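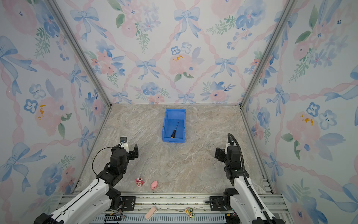
Two robot arms in a space with flowered walls

How a Broken Bone Heals
By Gergely Dudás
Kelmendi Health Pages for Young Readers

Bone is living tissue. It contains cells, blood vessels and nerves, and it is being replaced in small amounts all the time. A break in a bone is called a fracture. Doctors use both words for the same thing.

Some fractures go all the way through the bone and some go only part of the way. Children's bones bend more than adult bones do. One kind of break seen mostly in children is the greenstick fracture, in which one side of the bone cracks and the other side bends. The name comes from the way a fresh twig behaves when it is bent too far.

Healing begins soon after the injury. Small blood vessels inside the bone tear when it breaks. The blood that leaks out collects around the break and forms a clot. The area swells and becomes sore. Cells arrive to clear away damaged tissue, and other cells begin to build new tissue in the gap.
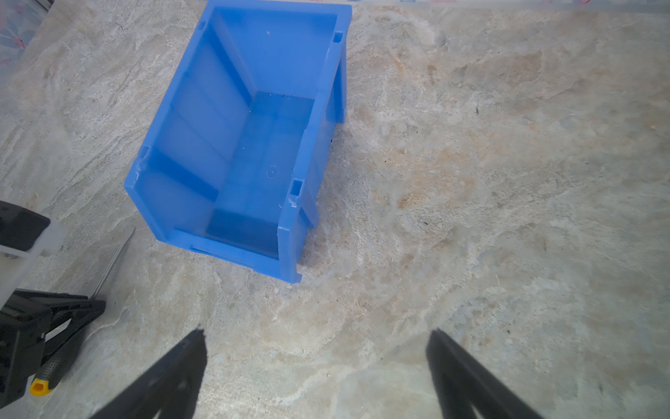
The first new material is called a soft callus. It is made mostly of cartilage and tough fibers. Cartilage is the same kind of material that gives the outer ear its shape. A soft callus joins the broken ends together, but it is not strong enough to carry weight.

Over the following weeks, the soft callus turns into a hard callus, made of new bone. The body uses calcium and other minerals for this job. On an X-ray, the hard callus can show up as a cloudy lump around the break.

The last stage is called remodeling. Cells named osteoclasts remove extra bone, and cells named osteoblasts add bone where it is needed. Remodeling can go on for months or years after the cast has come off. The lump usually gets smaller during this time.

A cast does not make bone grow. It holds the broken parts still and in line. If the parts have moved out of place, a doctor may have to line them up again before the cast goes on. This is called reducing the fracture. Some breaks also need metal pins, plates or screws, which are put in during an operation.

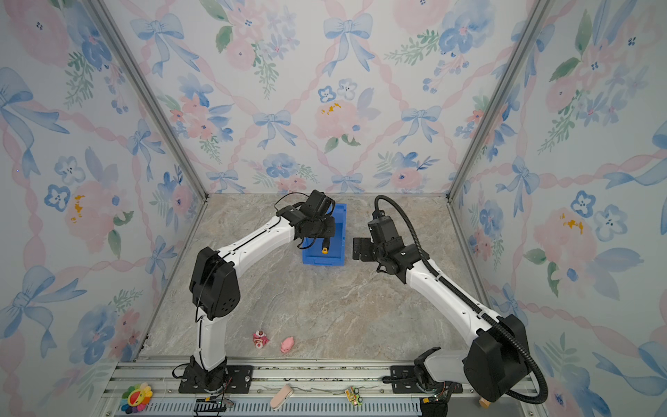

Why does the skin itch under a cast?
Sweat and dead skin cells build up under the cast, where they cannot be washed away. Nothing should be pushed inside to scratch, as it can cut the skin and cause an infection. If the itching is very bad, or if the fingers or toes turn blue, go numb or swell, tell an adult right away so that a doctor can check the cast.

Words to know
Callus: new tissue that joins a broken bone
Fracture: a break in a bone
Osteoblast: a cell that builds bone
Osteoclast: a cell that removes bone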